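生活整理学基礎 第7回 配布資料
台所の「水まわりの容れもの」を考える:水差し・ピッチャー・計量カップの置き場所

担当:Purificación Cantero(プリフィカシオン・カンテロ)
配布日:2020年6月26日

はじめに

前回は食器棚の中の「重ねる・並べる・立てる」についてお話ししました。レポートもたくさん出していただいて、ありがとうございます。みなさんのお宅のお茶碗がどう重なっているのか、読みながらずいぶん楽しませてもらいました(祖母から譲り受けた湯のみを手前に置くか奥に置くかで二枚も書いてくださった方、あれはとてもよい文章でした)。返却は次回になります。コメントを書くのが遅いもので、もう少しだけ待ってください。

今回は食器棚を離れて、台所のなかで案外落ち着き先の決まらないもの、つまり水を入れて運ぶための容れものを取り上げます。水差し、ピッチャー、ジャグ、手つきの計量カップ、麦茶用の縦長の容器など、呼び名はいろいろです。この講義ではまとめて「水もの」と呼ぶことにします。私が勝手に使っている言葉なので、よそのレポートに書くときは説明を添えてくださいね。

水ものは背が高く、口が広く、取っ手が横に張り出しています。お皿のように重ねられず、鍋のようにずっしり安定もしていません。夏のあいだは毎日使うのに、冬になると流しの下の奥でひっそりしています。そういう季節の波があるところも、置き場所を考えるうえではなかなか手ごわいところです。

配布資料は長めですが、声に出して全部読むことはしません。講義では第2節と第4節を中心に話し、残りはお家で、お茶でも飲みながら読んでいただければと思います。

1. 水ものの形をよく見る

収納を考える前に、まず物をよく見ましょう。毎回同じことを言っていますが、今回も同じところから始めます。

(1)口
口の広いものは、手を入れて底まで洗えます。スポンジを持った手がそのまま入るかどうかが分かれ目で、これは手の大きさによって変わりますから、家族のうちで洗う人の手に合わせるのがいちばんです。口の狭いものは柄のついたブラシが要ります。つまり、容れものを一つ選ぶと、道具がもう一本ついてくることがあるわけですね。収納の相談を受けていると、ブラシの置き場に困っているお話をよく伺います。たどっていくと、もとは口の狭いピッチャーだった、ということが少なくありません。

(2)胴
底に向かって少し細くなる胴は、持ったときに手になじみ、同じ形のものなら中に入れ子にできる場合もあります。ただし取っ手があるので、深くは重なりません。無理に押し込むと抜けなくなります。私も一度やりまして、石けん水を流し込んで、ひと晩置いて、翌朝ようやく抜けました。まっすぐな円筒や角形のものは冷蔵庫の扉に収まりがよく、そのかわり重ねることは考えないほうが気が楽です。

(3)取っ手
輪になった取っ手は指を通して持てるので、満水でも安心感があります。片側が開いた取っ手は棒やフックに掛けられます。ここで覚えておいていただきたいのは、取っ手のぶんだけ場所をとるということです。胴の直径だけ測って棚を決めると、扉が閉まりません。かならず、取っ手の先から反対側の縁までを測ってください。

(4)ふた
ふたのあるものとないものでは、しまい方がまるで違います。ふたつきの容器は、しっかり乾かしてからでもふたを閉めきらず、少しずらしておくと匂いがこもりにくくなります。ふただけ別の引き出しに入れるお宅もありますが、そうするとふたの引き出しというものができてしまい、これがまたよく育つのです。

(5)素材
プラスチックは軽くて割れにくく、子どもや高齢の方にも扱いやすい素材です。一方で細かな傷がつきやすく、麦茶や紅茶の色が残ることがあります。ガラスは匂い移りが少なくて中がよく見えますが、重さと割れやすさがあります。ほうろうや陶器は見た目が楽しく、花を生けるのにもいいですね。ぶつけると欠けますので、混み合った棚には向きません。

〔メモ欄:自分の家の水ものを一つ思い出し、口・胴・取っ手・ふた・素材を書き出してみましょう〕

2. 置き場所は「水の道」で決める

第2回で「動線」という言葉を使いました。今回はもう少し狭くとって、「水の道」と呼んでみます。蛇口から水をくんで、食卓に運んで、戻ってきて洗って、乾かして、しまう。この一回りのことです。

みなさんのお宅の台所の簡単な図を、余白に描いてみてください。上手でなくてかまいません。流し、調理台、こんろ、冷蔵庫、食卓。それから蛇口を起点にして、水ものが一日にたどる道を鉛筆でなぞります。線があちこちで交わっていたら、そこが混み合う場所です。

私が長くお手伝いしたリメラル(Limelar)という小さな共同住宅では、台所を三世帯で使っていました。食卓用のピッチャーは食堂側の飾り棚にあって、蛇口からはいちばん遠いところでした。くみに行くたびに、棚まで歩き、流しまで戻り、また食卓へ行く。みなさん別段不便とも思わずに暮らしておられました。慣れというのは偉いもので、こちらが図を描いてお見せすると、「まあ、こんなに歩いていたの」と笑っておられたのをよく覚えています。結局ピッチャーは流しの脇の下段に引っ越しました。飾り棚には、もともと置きたかったという絵皿が入りました。

置き場所の候補は、だいたい次のようになります。

ア 流しの下の開き戸
水に近く、高さもとりやすい場所です。ただ、排水管が通っているので、奥行きがあるようで案外使えません。湿気もこもりやすいので、乾いていない容器を入れるのは避けてください。洗剤類と同居させる場合は、口に入るものと洗剤のあいだに箱やかごで仕切りを設けます。

イ 調理台の下の深い引き出し
背の高い水ものにはたいへん向いています。上から見下ろせるので、奥にあるものも忘れません。引き出しの有効な高さは、外から見た前板の高さより低いのが普通です。定規を中に入れて測りましょう。立てて入れるなら、開け閉めのときに倒れないよう、隣にボウルや鍋を寄せて支えてもらいます。

ウ 吊り戸棚
軽いプラスチックのものなら置けます。肩より上のものを下ろすときは、取っ手を手前に向けておくと安全です。ガラスや陶器はおすすめしません。

エ 出しっぱなし
夏のあいだ、一日に何度も使うなら、調理台の上に出しておくのも立派な収納です。ほこりが気になる方は伏せて置くか、清潔な布巾をふわりと掛けておきます。出しておくものは一つまで、と決めておくとよいでしょう。二つ出すと、そのあいだに何かが住みつきます。

オ 冷蔵庫の扉ポケット
お茶用の容器はここが定位置というお宅が多いですね。空のときの居場所も別に要ることを、つい忘れがちです。洗って乾いた容器がいつも水切りかごにいるのは、たいていこの「空のときの居場所」がないためです。

3. 大きさと量の目安

数字の話を少しだけ。苦手な方も、ここは短いので付き合ってください。

演習用に用意したスコモ(Skomo)の手つきカップは、内側に300ミリリットルの線が入っています。家庭の湯のみやコップに注いでみて、何杯になるかを確かめるのに便利です。ご自分の家のコップにちょうどよく注いだ量を知っておくと、食卓にどれだけの大きさのピッチャーが要るかが、すぐ計算できます。たとえば家族が四人で、食事のあいだに一人300ミリリットル飲むなら、1.2リットル入る容器があれば途中で立たずに済みます。

反対に、大きすぎるピッチャーは重くて注ぎにくく、余った水を結局捨てることにもなります。満水にして片手で持ち、コップに静かに注げるかどうか。お店では水を入れて試せませんから、買う前に、家にある容器に同じ量の水を入れて持ってみてください。1リットルの水は1キログラムですので、見当はつけやすいはずです。

高さについても一つ。チョルノヴォル(Chornovol)という棚板の製品を例にお見せしますが、これは棚板を動かせる型で、いちばん狭い段の内寸の高さが183ミリメートルです。手つきカップなら立ててしまえますが、背の高い水差しは入りません。こういうとき、横に寝かせて入れたくなりますね。寝かせると、転がるうえに、内側に残った水気が乾きにくくなります。棚板を一段抜いて高さをつくるほうが、長い目で見ればずっと楽です。抜いた棚板は捨てずに、棚の裏や脇に立てて取っておきましょう。暮らしは変わりますから、また要る日が来るかもしれません。

4. 床まわりと下の収納:しゃがむ高さの仕事

台所の収納は、どうしても目の高さの話になりがちです。けれども水ものの多くは下段に入りますから、しゃがんだときの高さで台所を眺めてみることが大切です。今日の演習もここが中心になります。

一度、ご自分の台所でしゃがんでみてください。立っていると見えなかった引き出しの取っ手、開き戸の蝶番、床に置いたままの段ボール箱などが、急に大きく見えてきます。買い物のときの箱が壁ぎわに残っていると、それだけで引き出しが全部は開かなくなります。開かない引き出しの奥には、忘れられた水筒が眠っているものです。

下段の収納から水ものを出し入れするときは、次のことに気をつけましょう。

・まず足元をあけます。箱や袋が床にあれば、先に脇へ寄せます。
・腰だけを曲げず、膝を折って、体を収納の正面に向けます。
・容器の底のほうに手を添えると安定します。空でも、口の縁だけをつまむと滑りやすいものです。
・もう片方の手は、扉や引き出しを押さえるためにあけておきます。
・水を入れたまま床に置かないこと。足が当たりますし、小さなお子さんや犬猫のいるお宅ではなおさらです。
・しまう前に内側をのぞいて、水滴が残っていないかを確かめます。

持ち手があるのに底を持つのか、というご質問を毎年いただきます。食卓で注ぐときは取っ手、しまうときは底、と使い分けていただくとよいと思います。取っ手を握ったまま狭い引き出しに入れようとすると、こぶしのぶんの余裕が要って、隣のものを押し倒してしまうことがあるのです。下から包むように持っていけば、置いたあとに手を抜く場所だけ考えれば足ります。

白い下段収納が並ぶ台所で、水色のプラスチックの水差しが床のすぐ上まで下りてきているところを見てみましょう。口が広く、胴は下へ向かって少しすぼまり、輪の取っ手が横についています。第1節で挙げた特徴がきれいにそろっていますね。底のほうを包む持ち方と、引き出しの棒状の取っ手の位置にも目をとめておいてください。

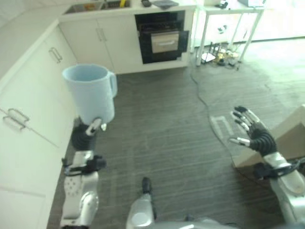
5. 演習の手順

演習は二人一組で行います。一人が出し入れをし、もう一人が見ていて記録します。途中で役を交代してください。見ている方は、助言したくなってもぐっとこらえて、まず書きとめること。これが意外に難しく、私はいまだに口が出ます。

手順1 演習台の下段に入っているものを、全部床の敷物の上に出します。出した順に並べておくと、あとで元の状態を思い出せます。

手順2 水ものとそれ以外に分けます。迷うもの(花瓶、じょうろ、大きなマグなど)は、迷ったまま真ん中に置いてかまいません。

手順3 水もの一つひとつについて、取っ手の先から反対側の縁までの幅と、ふたを含めた高さを測り、記録用紙に書きます。

手順4 棚と引き出しの内寸を測ります。扉の蝶番が出っ張っているところは、その内側で測ります。

手順5 第2節の「水の道」を思い出しながら、置き場所を決めて戻します。戻し終えたら、出しにくいものがないか、相手の方に一度取り出してもらいます。自分で置いたものは自分には取りやすいので、人に頼むのが肝心です。

手順6 迷って真ん中に置いたものについて、二人で話し合います。結論が出なければ、そのまま記録用紙に「保留」と書いてください。保留も立派な判断です。

敷物にはボディス(Bodis)の厚手のものを用意しています。使い終わったら、濡れた面を内側にして畳まず、広げたまま教室の後ろに掛けておいてください。昨年の1月、畳んだまま戸棚に入れてしまい、次に開けたときの匂いといったらありませんでした。

6. 洗う・乾かす・休ませる

水ものの手入れは、そう難しいことではありません。使ったその日のうちに、食器用の中性洗剤とやわらかいスポンジで内側と注ぎ口を洗い、よくすすいで、伏せて水を切ります。取っ手のつけ根には汚れがたまりやすいので、布巾の角を通してこすってやるとすっきりします。ざらざらした研磨用のスポンジは、プラスチックの内側には使いません。

伏せて置くときは、縁がぴったり台につくと中の空気が動かず、なかなか乾かないものです。箸を一本かませるか、網の上に伏せるか、少し傾けてやりましょう。それだけで翌朝の乾き方がずいぶん違います。

お茶の色が残ったときは、製品の表示を読んだうえで、使える漂白剤を決められた濃さと時間で使います。酸素系と塩素系では使い方が違いますし、塩素系のものを酢やクエン酸などの酸性のものと一緒に使うのは危険ですから、絶対にやめてください。換気もお忘れなく。

夏が終わって水ものをしまうときは、洗ってから丸一日は外に出して乾かします。私はこれを「休ませる」と呼んでいます。72時間も干しておくという方がクラスにいらして、それはまた丁寧なことだと感心しましたが、風通しのよい場所ならそこまでしなくても大丈夫です。

7. よくいただくご質問

ピッチャーがたくさんあって減らせません。どうしたらよいでしょう。
まず、一度に食卓に出す数を考えてみてください。水用とお茶用で2個、という方が多いようです。あとは来客のときのぶんです。手放すかどうかは急がず、来客用を一段上か奥に移して、ひと夏過ごしてみましょう。使わなかったものが自然と見えてきます。いただきものや思い出のあるものは、花瓶や菜箸立てにするという道もあります。

軽い容器が引き出しの中で倒れてしまいます。
中に乾いた布巾をくるりと巻いて立てておくと、少し安定しますし、布巾の置き場にもなります。ただし布巾もよく乾いたものを。もう一つの手は、引き出しの中に背の高い箱を置いて、その中に立てることです。牛乳パックを切ってつなげた仕切りでも、じゅうぶん役に立ちます。

高齢の母が下段からの出し入れをつらがります。
しゃがむのがつらくなったら、腰から胸の高さのあいだにいちばんよく使うものを集めてください。その高さにあるものを全部動かすのはたいへんですから、まずは水差し一つだけ移してみて、お母さまの様子を見ましょう。よかれと思って一度に変えると、どこに何があるか分からなくなって、かえってお困りになることがあります。

色は何色がよいですか。
お好きな色をどうぞ。棚や調理台の白いお宅なら、水色や黄色のような淡い色でもよく見つかります。透明なものは中の量が分かりやすく、色のあるものは置き忘れたときに探しやすい、というくらいに考えておいてください。

8. 次回までの課題

自宅の水ものを一つ選び、一日のあいだにどこを通ったかを図に描いてきてください。くむ、運ぶ、注ぐ、洗う、乾かす、しまうのそれぞれの場所に印をつけ、気がついたことを短く添えます。写真でもかまいませんが、図のほうが線を引きやすいと思います。ご家族に描いてもらって見比べるのもおもしろいですよ。

水ものが一つもないというお宅は、やかんでも急須でも結構です。一人暮らしで蛇口から直接コップに注いでいる方は、そのコップの旅を描いてください。

次回は「布巾とタオルの居場所」を扱います。持ち物は筆記用具と巻尺、それから普段お使いの布巾を一枚。よれよれのままで歓迎します。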